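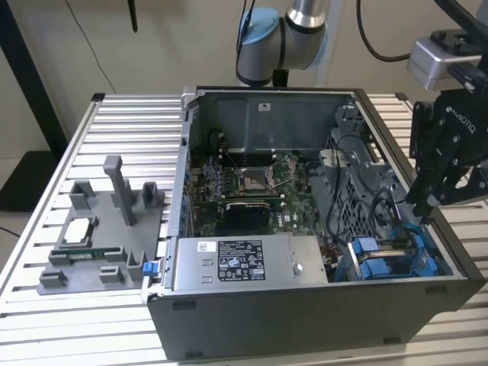
May - Deisy Villanueva

The Grivitz bench kit holds loose components in fixed positions for robotic PC assembly and teardown cells. Cell rules at Ivness require that a CPU outside its socket sit in a recessed frame on the fixture plate, heat spreader accessible, before the arm enters the chassis. The retention lever stays open and the pin field exposed only while the socket is being worked on. Towers lie on their side on the slatted bench, side panel off, with the plate alongside.

Plates are 3D-printed and carry raised posts and slots. Order code 272 covers the plate; clamps are sold separately in packs of 4.

Good practice:
Re-teach pick points after any plate change.
Keep cables clear of the gripper approach - drive cages in particular.
Inspect posts every 100 cycles and replace the plate if one is cracked.

Fit checks: Jirayu Ratanaporn, Sarcombe.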